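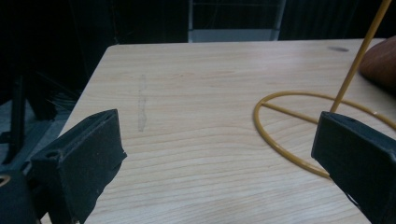
Print this ticket | E-mail this ticket

Filed under: Help Desk > Mail & Calendars > Solved (mostly!)

Search tickets Go Advanced

Ticket 368: Shared calendar shows every event twice

Status: Closed, watching

Reported problem

The Cilldale office calendar started showing doubles of everything after the November mail move. Staff meeting, twice. Dentist reminders, twice. The yearly fire drill, twice, which gave the front desk a bit of a scare. Phones and laptops both show it, but the web page shows each event once.

First look, 9:15 a.m.

I love a calendar problem, so I grabbed this one before anybody else could! The web page being clean is great news. It means the server copy is fine and the doubles are coming from the way each device is signed in. I asked the front desk to open the account list on one laptop and read it to me over the phone. Two entries: the old Gradov account and the new one, both switched on, both pulling the same calendar.

What I tried

Turned off calendar sync on the old Gradov entry, restarted the mail program. Doubles gone in less than a minute. Then they came back after lunch (grr). Looked again and the old entry had switched itself back on. The setup profile we pushed out during the move still had the old account in it, so each time a laptop checked in, it very kindly fixed what I had just broken.

Took the old account out of the profile, pushed it again, had the front desk restart. Clean at 2:40 p.m., still clean at closing.

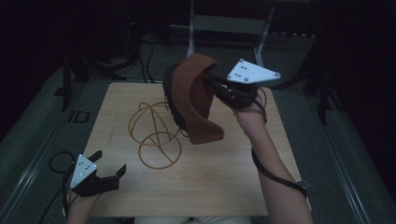

Beca Yorath wrote back that her phone was clean too, but that her laptop had now lost every birthday she had typed in herself, and could those be brought back before she missed her sister's?

Good catch, and yes! The birthdays were never on the shared calendar. They lived in a local one tied to the old account, so they went when it did. I pulled the export from the backup we made before the move, opened it in a plain text editor to check it (100 entries, all birthdays, no strays), and imported it into a new calendar under her current account. All back, sister included.

For whoever gets the next one

Check the profile first. Export any local calendars before you remove the old account, and do it on the laptop, where the Export choice is under File. The Fimgate office is on the same profile and will need the same steps. Phillips building was moved later and looks fine so far.

Still open: reminders on 3 of the older phones chime an hour early. Moved to its own ticket.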